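Garment folding: T-shirts, flat surfaces and stacks

Gallery page 7, Larkham Linen and Laundry Notes
Last revised 24 May 2025

Scope

T-shirts made up most of the 412 garments folded for these notes, and they account for most of the questions sent in about them. The page covers plain short-sleeved shirts in adult sizes, folded by the half-and-third method on a bed or a table. Long sleeves, collared shirts and anything with a hood are on separate pages. Sizes and shelf depths are given in inches unless marked otherwise.

The method was first written up in March for the drawer units in the Ramau guest rooms. It has since been changed in one respect: the first fold now goes across the body instead of lengthwise. The lengthwise version gave a narrower bundle but left a hard crease down the front.

Surface

A table gives the cleaner fold. A bed is acceptable if the mattress is firm and the sheet is pulled tight at the corners. On a soft mattress the middle of the shirt sinks under the hand and the layers creep apart. Comforters and thick blankets should be rolled back or moved off. A fitted sheet holds better than a flat one. Patterned bedding makes a light shirt easier to line up, as the outline of the hem and sleeves shows clearly against it. White on white is the hardest combination and should be done on a table with a dark cloth.

Table height matters more than table size. The Plollico folding table used for the larger batches has a top at standard counter height and takes one shirt with the sleeves out. Anyone folding on a bed for more than a few minutes should sit, or kneel on a cushion.

First fold

Lay the shirt out and smooth from the center toward the side seams, using the flat of the hand. Pull the hem square. Take hold of two corners and carry that half across the other, keeping the cloth low so that air does not collect between the layers. Set the edge down in one movement. Small wrinkles can be left until the next step. Long diagonal folds in the lower layer cannot, as they will be pressed in by the weight of the stack.

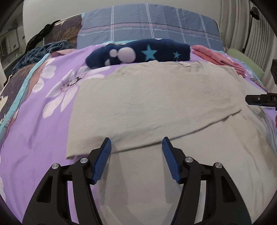
Check the edge of the upper layer before going any further. A curve in this line means that one corner was carried farther than the other, and the error doubles with each fold after it. Lift the corner that is out, draw it back and set it down again. Dragging it across the lower layer will pull that layer with it.

The neckline needs separate attention. Ribbing is thicker than the body cloth and tends to bunch, and a bunched collar will raise one side of the finished bundle. Open it with two fingers and press it flat, then run the palm from the collar outward to both shoulders.

Sleeves and thirds

Turn the sleeves in along the armhole seam. On a boxy shirt they may overlap at the center, in which case stagger them slightly. Fold the body into thirds toward the middle, checking that the width matches the shirts already in the stack. A piece of cardboard cut to the drawer width is a good gauge, and cereal-box weight is stiff enough. Remove the card before the last fold.

Final smoothing is done with light pressure only. Leaning on the bundle sets creases that will still be there when the shirt is worn.

Cloth weight

Heavier cotton holds a fold without help. Thin jersey does not, and should be folded 2 more times into a smaller block or stored flat in a shallow tray. Blends with a lot of stretch are best rolled. Shirts straight from the dryer fold well but should be left open for a few minutes if they feel damp at the seams. Dampness at the collar and underarm is easy to miss and will show up as a musty smell in a closed drawer.

Stacking

Put the folded edge to the front. Keep stacks to the height of the drawer less a finger's width, so that the top shirt does not catch on the frame. Mixed weights should be stacked with the heavy shirts at the bottom. For shelves, alternate the direction of the thick edge every few shirts to keep the pile level.

The Coutinho wardrobes have fixed shelves and hold about 40 shirts per shelf in four rows. Adding a fifth row is possible but presses the sleeves of the outer rows against the side panels.

Upright filing, with the bundles on end, suits deep drawers. It makes every shirt visible and takes one more fold than stacking. It works poorly in a drawer that is less than half full, where the bundles lean and open. Use a divider or a shoebox to close up the space.

Revision notes

Lengthwise first fold withdrawn. Card gauge added. Section on cloth weight expanded to cover thin jersey. The notes on pillowcases have moved to page 9, together with the table of drawer widths.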